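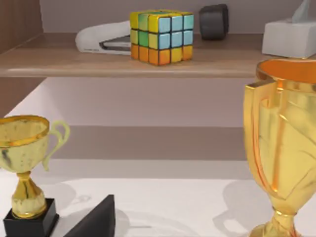 *A puzzle cube and a white stapler on a pale wooden shelf.*

# The Long Life of the Office Supply Store

The bell over the door at Skulton Stationers is older than anyone who works there. Aileen Fajardo bought the shop in July of 2009, when the previous owner wanted out and the rent was still low. She kept the bell, the oak counter and most of the account books.

Most people she knew thought she was making a mistake. A chain store had opened out by the highway, and schools in the county had started ordering online. Her first full year, she sold less paper than the shop had sold in any year on record.

"I had a plan for pens," Fajardo says. "I didn't have a plan for paper."

What kept the doors open was repair. A retired bookkeeper brought in an adding machine with a stuck carriage, and Fajardo fixed it on the counter with a borrowed screwdriver. Word got around. By the third year she was taking in typewriters, date stamps and heavy-duty staplers from as far away as Liltar, 36 miles up the river road. Repairs and parts now bring in more than new goods do.

The back room holds 613 small drawers, each labeled by hand. The labels follow a system left by the first owner, and it is not alphabetical. Springs are filed by the machine they came out of, ribbons by width. New hires spend their first weeks learning it, and one of them quit over it.

There are 4 people on the payroll, counting Fajardo. Two work mostly on machines. Another runs the mail orders, which started as a favor to a customer who had moved to Millet and couldn't find the ledger sheets he liked. Last year the shop mailed out 1,016 packages, nearly all of them small: refill leads, index tabs, typewriter ribbons.

The building is a harder problem. The roof was patched twice last winter, and the landlord would like to sell. Fajardo has talked to the bank about buying it and doesn't care for the rate. She has also looked at a newer space across from the post office — better parking, no stairs — but the drawers are built into the wall and would have to be cut out.

For now she is staying put. The lease runs another two years, and in September the shop will start opening an hour earlier for teachers, who like to stop in before the first bell. The coffee will be free, and the repair counter will still open at ten.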